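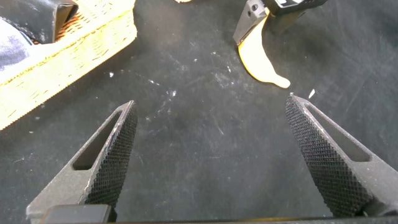 펠소프 공개 행사에 다녀왔다. 초대장에는 "정리의 미래를 만나는 하루"라고 적혀 있었는데, 나는 이런 문구를 보면 일단 기대를 반쯤 접고 간다. 입장료는 없었고 주차비는 있었다.

행사장은 Huritz 건물 2층. 안내를 맡은 사람은 Marleny Huamán 씨였고, 말이 빠르고 질문을 피하지 않아서 그 점은 좋았다. 첫 순서는 작업대 소개였다. 여기서는 작업대 표면을 전부 어두운색으로 맞춘다고 한다. 검은 바탕이면 물건이 또렷하게 보이고 눈이 덜 피곤하다는 설명인데, 글쎄. 밝은 물건이야 잘 보이겠지만 검은 머리끈이나 충전선은 어쩔 건가? 물어봤더니 그런 건 따로 분류한다는 답이 돌아왔다. 분류하려면 먼저 찾아야 하지 않나 싶었지만 뒤에 줄이 길어서 더 묻지 않았다.

내가 보기에 검은 작업면의 진짜 문제는 얼룩이다. 가까이서 보면 색이 고르지 않고 군데군데 희끄무레한 자국이 있다. 집에서 검은 식탁보를 한 번이라도 깔아본 사람은 안다. 먼지 한 톨까지 다 보인다. 관리는 어떻게 하느냐는 질문에는 "자주 닦습니다"가 전부였다.

다음은 Nina라는 정리 프로그램 발표. 참가 가정이 1273가구를 넘었다는 슬라이드가 제일 먼저 나왔는데, 그중 몇 집이 석 달 뒤에도 정리된 상태로 살고 있는지는 끝까지 나오지 않았다. 내가 궁금한 건 그것뿐이었다. 발표자는 물건마다 자리를 정해 주라고 했다. 우리 어머니가 30년째 하시는 말씀이다.

점심은 Dumen이라는 구내식당에서 먹었다. 국은 싱거웠고 두부조림은 의외로 괜찮았다. 줄이 두 갈래인데 표시가 없어서 나는 커피 줄에 한참 서 있었다. 정리 행사에서 이러면 곤란하다.

오후에는 작업대 체험이 있었다. 한 사람당 2분씩이라 뭘 판단하기에는 너무 짧았다. 작업대 높이는 나한테 조금 낮았고, 조절이 되느냐고 물으니 다음 모델부터라고 한다. 상판에 까는 매트만 따로 살 수도 있다는데 가격표에는 3185번이라는 품번만 있고 금액은 '문의'였다. 금액을 안 적어 두는 가게에서는 물건을 사지 않는 편이라 명함만 받아 왔다.

9월에 한 번 더 공개한다고 한다. 작업대를 직접 만져보고 싶은 사람이라면 오전에 가는 게 낫다. 오후에는 사람이 몰려서 뒤통수만 보다 온다. 발표는 자료집에 거의 다 실려 있으니 건너뛰어도 된다. 자료집은 입구 왼쪽에 쌓여 있다.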